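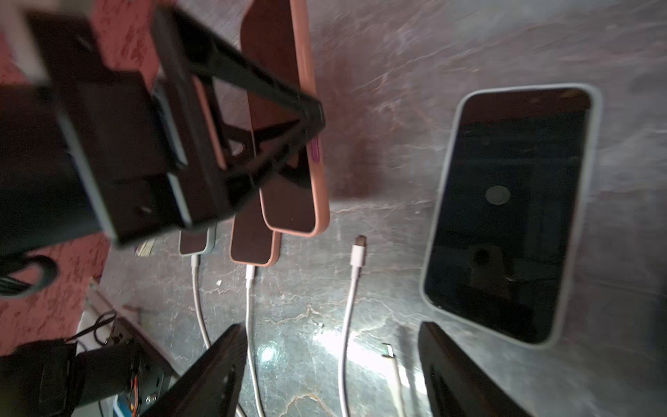 Kondard Pocket - the wallet app I use to send money home

I've been sending money to my parents every month for years, and I got tired of standing in line at the counter and paying whatever the fee happened to be that day. So I built Kondard Pocket with my friend Zhenhua Yuan, and it's been open to everyone since May. It moves US dollars onto a payment network called Zidilum, and the person on the other end takes it out in their own currency at a bank or a partner shop.

What you get

The app is free to download and there's no monthly charge. You get one wallet, which you can use on 2 phones at once (I keep mine on my own phone and on an old one in the kitchen drawer, just in case). Each transfer costs a flat fee, and you see the fee, the exchange rate and the final amount before you press Send. If the rate moves while you're still looking at the screen, the app asks you again.

Most of my own transfers land in about 2 minutes. Bank payouts can be slower on weekends and holidays, and I can't do much about that - the bank picks its own hours.

Limits

New accounts can send up to $200 a day. Once you've finished the ID check you can ask for a higher limit from the Account page. Zhenhua reads those requests himself, so please write a real sentence about what you need it for!

Backing up your wallet

When you set up the wallet you'll get a list of recovery words. Write them on paper and put the paper somewhere dry. Please don't take a screenshot of them, and don't email them to me (people do). We can't see your words and we can't reset them.

What it doesn't do

No trading, no charts, no interest on your balance. I get asked for all three. If you want to buy and sell coins, Hao is a separate app and you can move your balance over to it from the Export menu. Cash pickup works only where Wodholm has a counter, so check the map before you promise your aunt anything.

Requirements

A fairly recent phone, a US bank account or debit card, and a government ID. There's no desktop version yet. The current build is 1504, and it fixes the bug where saved recipients showed up twice.

Questions

Use the Help tab in the app and pick "Talk to a person." You'll usually get me, and I answer in the evenings, Eastern time.

- Omprakash Bhatia
Page updated November 17, 2025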